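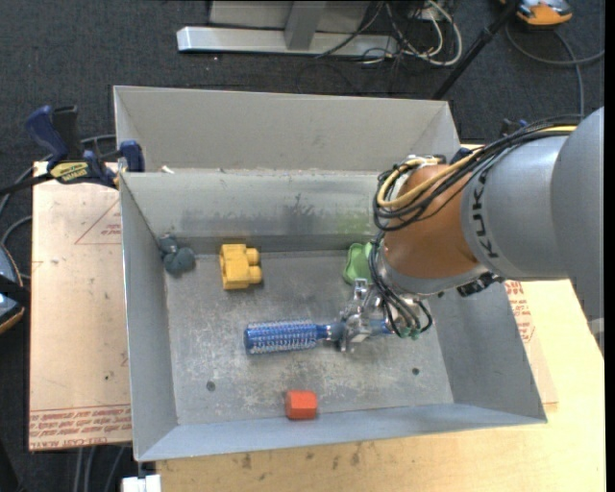
List: bin-picking-users
Subject: Re: Parallel jaw vs. suction on mixed small items, wrist vs. fixed camera
Date: Sep 7, 2022

On the bench at Kendgate we have now repeated most of what was asked in the earlier message. I quote the relevant parts and answer below each one.

> We are about to replace the end effector on our picking cell and can
> only buy one. The choice is between the Mekatis parallel jaw and a
> single-cup suction tool. The items are mixed: plastic toys, blocks,
> brushes, a few odd shapes. Metal bin, tall walls. Has anyone run the
> two against each other on the same items, with the same controller?

Yes. Same arm, same bin, same planner, same lighting. The arm is a KUKA and the controller settings were left alone between tools except for payload data and tool center point. We ran the jaw first, for most of August, and the suction tool after that. Total attempts logged were 3172 for the jaw and 3164 for suction. The small difference comes from attempts thrown out when the vacuum line came loose at the manifold.

I won't post a single success rate for each tool. We tried that internally and it caused more confusion than it settled, as the result moves with the item mix. What follows is by item type.

Building blocks with studs: the jaw is clearly better. The cup will seal on a smooth side if the block happens to be lying that way, but with the studs or the open side up there is nothing to seal on. The jaw takes any pose where two opposite sides are free.

Hairbrushes: the jaw again, with one caution. The planner likes to grasp across the bristle head because it is the largest thing in the depth image. The bristles give, the grasp closes on less than the force check expects, and the controller reports a missed pick when the brush is in fact held. Either lower the threshold for this item or mask the head so that the grasp lands on the handle. We masked it. Translucent handles give poor depth, so the mask has to come from the color image.

Rounded toys with lobes: suction was better, though it needed a softer cup than the one that ships with the tool. The jaw tends to roll them toward a wall.

Small faceted blocks: close to even in the open. Next to a wall, suction wins by a wide margin.

> Our bin walls are steep and we lose a lot of picks in the corners.
> Is that the gripper or the planner?

Both, in our case. We went through the failures by hand and sorted them into 9 causes. The three largest were:

1. Finger body contacts the wall before the tips reach the item.
2. Wrist cables touch the rim on a tilted approach.
3. No collision-free approach found, attempt skipped.

Cause 1 belongs to the gripper. The Mekatis finger brackets are wider than the tips, and the extra width sits just high enough to meet a sloped wall. Longer tips help. We machined a set and cause 1 fell well below the other two, at the price of some flex when gripping near the ends.

Cause 2 is the one I would look at before buying anything. Our collision model had the arm, the flange and the gripper but no cables or hoses. The planner would tilt the wrist to reach an item along the wall and push the bundle into the rim. Nothing was damaged, but the contact was enough to trip the force limit. We added a capsule around the wrist, padded generously, and the trips stopped. The capsule makes cause 3 more frequent. We accepted that, as a skipped attempt costs less time than a protective stop.

If you do the same, check the padding at the far ends of the last joint. The bundle swings out further there than it does in the home position, and a capsule measured at home will be too small.

> Fixed camera or wrist camera? Our integrator (Clistanley) wants to put
> one on the wrist. I would like to avoid more cable on the arm.

I agree with you about the cable. We compared a fixed overhead mount against a wrist mount for the jaw runs only.

The fixed camera takes its picture while the arm is placing the previous item, so capture adds nothing to the cycle. Its weakness is the wall nearest the camera, which hides a strip of floor. Items that end up in that strip stay there until something pushes them out. Moving the mount toward the middle of the bin reduces the strip but brings the arm into the view more often.

The wrist camera sees into all the corners if you let it take a second view. The second view is what costs you. The arm has to stop, settle and capture, and the settle time was longer than we had assumed with the full hose bundle attached. We also had to redo the hand-eye calibration after every tool change, even with locating pins, because the mount shares a plate with the gripper.

Bare metal bins are bad for both. Our floor is well scratched and the scratches help a little, as they break up the reflections. A new, clean bin gave more holes in the depth image. Before you spend money on a better camera, try a matte liner. Also mask any holes in the bin floor. Ours has small round ones, and the segmentation sometimes proposed them as items until we added them to the background model.

For your item mix I would start with the fixed camera.

> Last point. We fixed the bin to the table with bar clamps as a
> temporary measure and it has now been that way for a long time.
> Does it matter?

It matters if the planner assumes the bin pose is constant. Ours is clamped too. A clamp holds well against the small side loads from normal picking and less well against a finger pressing on a wall. We now locate the bin from its rim at the start of each batch and compare it with the stored pose. If the offset exceeds 3 mm the batch does not start. Put the clamps themselves in the collision model as well. A clamp handle stands higher than the rim and the planner will route straight over the rim if it does not know about it.

On the choice of tool: with the list of items you gave, I would buy the jaw, get the longer tips, and leave room on the plate and one spare air line for a cup later. If more than half of your volume turns out to be rounded or smooth pieces, then the order reverses.

Two things we have not tested and can't comment on. One is the Kuo two-finger gripper mentioned earlier in this thread; we have the data sheet but no unit. The other is a combined tool with the cup between the fingers. The stroke of the cup would have to clear our long tips, and the stock cylinder does not.

The failure sheet with all the causes is a plain CSV and I can send it off-list on request. The columns are item type, pose class, distance to nearest wall, tool, cause code, and whether the attempt was repeated. Please note that the cause codes for the suction runs were assigned by a different person than those for the jaw runs, and codes 2 and 3 may not have been applied in quite the same way.

--
Picking bench, Kendgate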